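Destination charges on a shared container (LCL) - is this normal?

Posted in: Sea Freight > Small Shipments
Wed 27 January

lowtidecartons

I run a small online shop and bring in cotton goods and bathroom supplies a few times a year. Up to now everything came by air courier. This time the order was bigger, 19 cartons, so I booked space in a shared container with Rodrigues, a forwarder my supplier suggested. The terms on the supplier's invoice are CIF Fernatbridge.

I understood CIF to mean that the supplier pays the freight and the insurance to Fernatbridge. The supplier's price included all that and I paid it in October. The goods have arrived and now I have an arrival notice from a company called Prendora, which I never dealt with before. They want payment before they will release anything. The lines on the notice are:

Terminal handling
CFS unpacking, 107 per W/M
Delivery order fee
Documentation fee
Port security
Handover fee

None of this was mentioned when I booked. The goods themselves cost me 3006 dollars and the charges come to a big piece of that, before duty and before I get a truck to the warehouse. I asked Rodrigues and they said the charges are "local and for consignee's account." I asked Prendora for a breakdown and got the same notice a second time.

What is in the shipment, in case it matters for the answers: mostly cosmetic cotton, some plain cotton rounds, cotton swabs, and a smaller amount of washcloths. Nothing liquid and nothing hazardous. Each product line is in its own cartons and the cartons are marked with my shop name and a number. 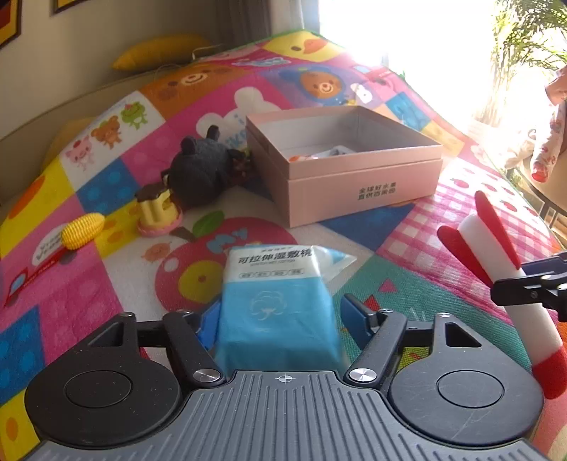
Stretchable wet cotton pads, blue pack with a white top.

What I would like to know:

Do I have to pay a company I have no contract with? Is a charge "per W/M" a real thing, and how do I check it? And is there a way to avoid this next time, or is it cheaper to go back to air?

Storage starts soon according to the notice, so I would be glad of a quick reply.

quaysideclerk

I worked in an import office for a long time and used to send out these arrival notices, so I can go through it.

First, who Prendora is. When you ship less than a container load, your forwarder usually doesn't fill a container on its own. It buys space from a consolidator, and the consolidator has an agent at the other end who gets the container, has it unpacked at a container freight station (the CFS in your list), and releases each lot to its consignee. From what you describe, Prendora is that agent. You did not choose them, but they hold the cargo, and the bill of lading most likely says that charges at destination are for the consignee. Look at the front of your bill. There is normally a line that says who to contact for release, and their name should be there.

Second, CIF. It covers cost, insurance and the ocean freight to the named port. What happens at the port after the ship is unloaded is normally on the buyer, unless the seller's contract of carriage included some of it. So your supplier did what they had to do. The trouble is that with CIF the seller picks the forwarder, and the seller shops for the lowest freight rate. Some consolidators sell the ocean part very cheap, sometimes for nothing, and make it back on the destination side. You see the bill when the cargo is already there and you have no choice left.

Third, W/M. It means weight or measure. You are charged on cubic meters or on metric tons, whichever is the larger number, and a metric ton is 1000 kilograms. Cotton is light and takes up a lot of room, so you will be charged on cubic meters. To check it, take the length, width and height of each carton in meters, multiply them together, and add up all the cartons. Compare that with the measurement on the bill of lading. If the bill shows noticeably more than your packing list, ask for the warehouse measurement from the origin side. I have seen lots that were measured on a pallet with the empty space counted in. Check whether they applied a minimum too. Many charge at least one full cubic meter, and some charge more than that.

As for what to do today:

Ask Prendora in writing for their tariff for Fernatbridge. Don't ask for a "breakdown", because they will send you the notice again. Ask for the tariff by name.

Ask what the handover fee is for. That one is sometimes charged when cargo is passed from one agent to another forwarder or customs broker. If you are clearing the goods yourself or with their broker, it may not apply.

Compare the documentation fee and the delivery order fee. On some notices those are the same job under two names. It is fair to ask for one of them to be taken off.

Do not let it go into storage while you argue. Storage at a CFS goes up in steps and can pass the amount you are arguing over in a week or two. If you are still in disagreement on the last free day, pay, write "paid under protest" in the email that goes with the payment, and keep on about it afterwards. You may get something back or you may not, but the cartons will be in your warehouse.

Get your customs entry going now if you haven't. It is a separate matter from the agent's charges and you need both before release. Your broker will want the commercial invoice, the packing list and the arrival notice. Have a proper product description for every line. "Cotton goods" on its own is too vague, and dry cotton, washcloths and anything soaked in a lotion can fall under different codes.

For next time, buy FOB and name your own forwarder. Ask for the quote in three parts: origin, ocean, destination. Tell them you want the destination charges in writing per cubic meter with the minimum shown. The ocean part will look more expensive than what your supplier got. Add it all together before you compare.

gray_pallet

same thing happened to me, just pay it. they don't move on price. air was still more expensive for me but I ship heavier stuff.

thirdberth

Agree with most of what quaysideclerk wrote. I'd add a couple of things from the importer's side.

If you stay on sea freight, see if your forwarder has an online portal where you can look at the local charges before you book. The one I use runs on Plustum. It shows the destination fees on a separate tab, and you have to click through to it - the first screen only shows the freight. I missed that on my first booking.

On air against sea, work it out on the landed cost per carton. Put in the freight, the local charges at both ends, the customs broker, duty, and the truck. Several of the sea charges are flat fees and they are the same for one carton or for fifty. With a small lot those flat fees are what hurts you. My own rule is that under one cubic meter I send it by air, or wait and combine two orders. Air is charged by volume as well, though, and cotton is bad for that, so your break point could be lower than mine.

Also ask your supplier if they can press the soft goods down into smaller cartons. Mine changed the carton size when I asked and it took a fair bit off the volume. It won't suit everything. Packs with a hard lid don't compress and you can end up with crushed corners, so do it with the washcloths first.

Last, check if the truck can collect from the CFS on the day you want. Ours needs an appointment, and the appointment has to be inside the free time or you pay storage anyway.

lowtidecartons

Thanks. The volume on the bill matches my packing list, so that part is right. I have asked Prendora for the tariff and told them I am using their broker, so the handover fee should come off. The broker has the papers. I will pay tomorrow whichever way it goes, and I have asked the supplier to quote FOB on the next order.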